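Sturnmont Shared Workshop -- arm build group
Minutes of the September meeting, 7.30pm, back bench

Chair: Nikola Papadopoulos. Minutes: Veikko Rissanen, who asks that his own doubts be recorded as such.

1. Last minutes
Agreed, with one correction. The Mitamar motor boards cost 145 pounds for the set, and were not "nearly free" as written.

2. Gripper on the old PC
Nikola reported on the trial at taking the hard drive, in its blue plastic caddy, out of a desktop tower. The side panel comes off by hand, as before. She thinks the black plate fingers are stiff enough for the job and would like to move on to other makes of case. Veikko said that getting the fingers near a caddy is the easy bit.
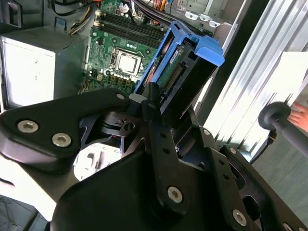 He also asked what happens if the arm drifts while it is that close to the memory slots and the processor. Nikola said the drift is small now. Asked how small, she said she had not measured it. It was agreed that she will, before anyone says "small" in these minutes again.

The log so far holds 333 attempts. Veikko pointed out that the log has no column for who was steering or how often a person stepped in, so the figure tells us how busy we have been and very little else. Nikola accepted this, with some grumbling, and will add both columns.

3. Cables
Long discussion. The power wires and the data lead run close to the drive, and Trellar's free planning software treats them as if they were not there. Nikola suggested tying them back first. Veikko's view is that if a person has to tidy the cables, that person could lift the drive out while they are at it -- he was asked to put this more kindly and declined.

Agreed to try both ways, cables tied and cables left alone, 19 goes each, with the results written up whatever they are.

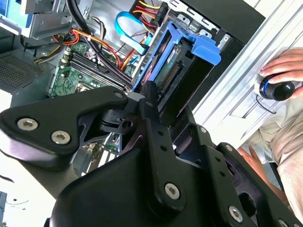 4. Money
Balance is 3,868 pounds. Nikola proposed buying the Dunleavy force sensor. Veikko opposed until the item 3 results are in. Put off to next meeting.

5. Any other business
Hex keys to go back on the rack. Meeting closed 9.10pm.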